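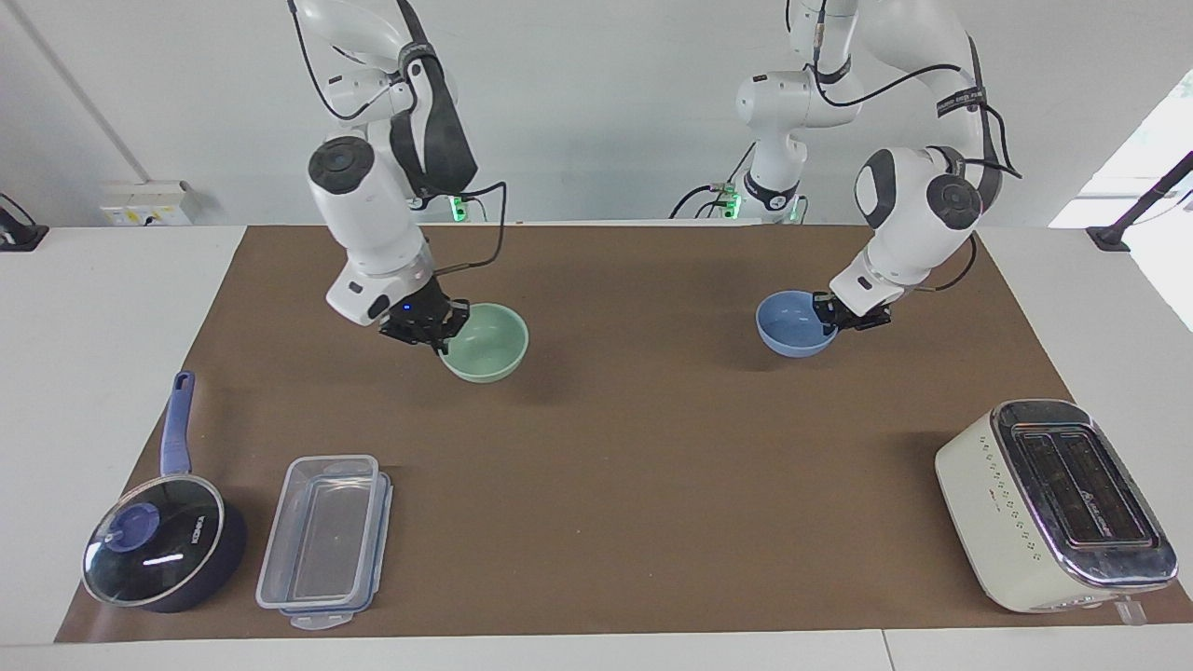
I finished reading the parish land file for Mastden last night. It is 1,265 pages long, scanned at a slight angle, and most of it is correspondence between the diocese and the commons association over 20 hectares of grazing above the village. I am writing down what it contains while I still have the order of events straight.

The strip was registered to the parish in March of the year the old land books were copied. Before that it appears in no church inventory I could find. The commons association holds that the families grazed it by custom and paid the priest in hay for keeping the boundary list. The diocese holds that the hay was rent. Both positions rest on the same eight receipts, and the receipts do not say what the payment was for. They give a weight, a name and a mark.

Bianca Grecu made the first full transcription. Her version corrects two readings that the diocesan lawyers had relied on, one of which turned a word for "keeping" into a word for "holding." The difference is small on paper. In the old code, a holder could be a landlord, and a keeper was usually a clerk.

The matter is now before the church tribunal at Plinilport, which can decide what the parish may give up but can't change the civil register. That part would go to the district court at Ferrand. I have seen several posts this month saying the tribunal will "return the land." It has no power to do so. The most it can issue is consent to a transfer, and the parish council would then have to act on it.

There is also the question of who would receive the title. The association has 100 listed members, and its rules were last amended before half of them moved away. A transfer to a body that can't show a quorum could be challenged by anyone with a grazing claim – including the families from Kilus, who used the upper end in dry years and are mentioned twice in the file.

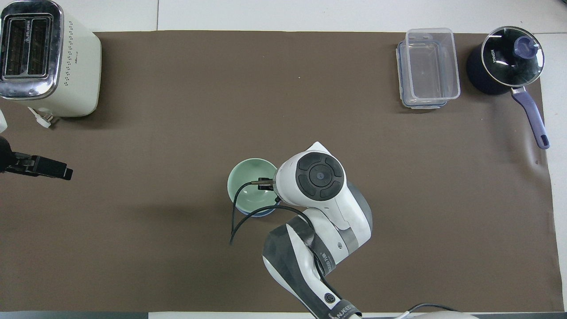 Lionel Guillot wrote to me after my last post to say that the Kilus claim is weaker than I made it sound. In his reading, both mentions concern a right of passage to the spring, and grazing on the way was tolerated for one night only. He may be right about the second mention. The first uses the plural for animals and gives no limit of time, so I would leave it open.

Next I want to compare the boundary list with the survey sheets. Sheet 8 is missing from the scan, and I have asked the archive for a copy.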